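Souad Erraji
Moving from Jirkport to Zatska with a cat, a bike and no van. Thread, because three people have asked and I'm tired of typing it out

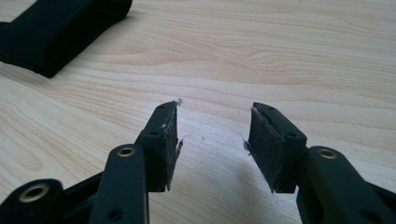
1/ The ferry
Book the early one. The afternoon sailing looks cheaper till you see the luggage rules. One big bag each, then they charge per item and a desk lamp is an item. Ask me how I know

2/ Bike goes on free if you walk it on. Do not let them talk you into a bike ticket at the kiosk, the kiosk is run by a different company and they'll sell you one quite happily

3/ Cat needs a carrier with a hard base. Mine was soft. Got a look, got waved through, but the man behind me with a rabbit had to go and buy one at the terminal shop. You don't want terminal shop prices

4/ She yowled from the harbour wall to the lighthouse and then slept. I did not sleep

5/ Boxes
I sent 9 by freight with Barkik. All arrived. One had been opened and taped up again, nothing missing, just my winter jumpers in a different order which is somehow worse

6/ Label on the top AND one side. They stack them. Bevan Quinlan told me this two days after mine had gone, thanks Bevan

7/ Don't send books. I sent books. 422 for the freight and I'd bet half of that was books I've already read and wont read again

8/ The flat
Deposit is normal here, so is a month up front. What I wasn't ready for: flats come with no light fittings. Bare wires in every ceiling. First night was me, the cat and a bike light hung off a door handle

9/ Also no curtain rails. Street lamp right outside. Slept with a jumper over my face till the Wednesday

10/ If the agent says "kitchen included" ask what's in it. Mine meant a sink. Doaa Bouzid next door had the same agent and her kitchen had a cooker but no sink tap. We nearly made one kitchen between us

11/ Second hand cookers: there's a yard behind the tram depot, mornings only, cash. Paid 300 and a lad carried it up the stairs for a bit extra. Two rings work. I only own two pans so fine

12/ Registering
You've got to register your address at the town office before you can get a bus pass, a library card or a doctor. Go before it opens. I went at lunch and the queue was down the steps

13/ Take: passport, lease, the form (get it from the desk on the left, not online, the online one is the old version), and a photo. They'll want the landlord's signature on page two. Mine was in the mountains for all of August

14/ Magdy Morsy at the desk was very kind about it and let me bring page two later. Not sure that's allowed so maybe dont quote me

15/ Money
Total for the lot — ferry, freight, deposit, first month, cooker, one ceiling light — just under 2,000. I'd put aside less. Lived on lentils for a bit. I like lentils less now

16/ Bank account took ages. Keep your old one open. Some places won't take a foreign card, the laundry on my road being one of them, and that's a long walk home with a bag of dirty sheets

17/ Things I should of brought: extension lead, tin opener, decent pillow, bath plug. Things I brought: a fondue set

18/ Berrada on the corner does bread from six and will sell you a single egg if you ask. Abdelkrim Ouazzani who runs it asks after the cat by name and not after me

19/ People want to know about the language. I had a bit from school. Enough for shops, not enough for the water company. Write down what you want to say before you ring. They go fast and if you ask them to slow down they go louder

20/ Evening class at the library, pay what you can, mostly nurses and one retired sailor who corrects the teacher. You need the library card though, so see 12

21/ Cat update since that's what you're all here for: found the airing cupboard, lives there. Comes out for tuna and to stare at the trams

22/ Will add the bit about getting the bike registered once I've done it. Office is shut again today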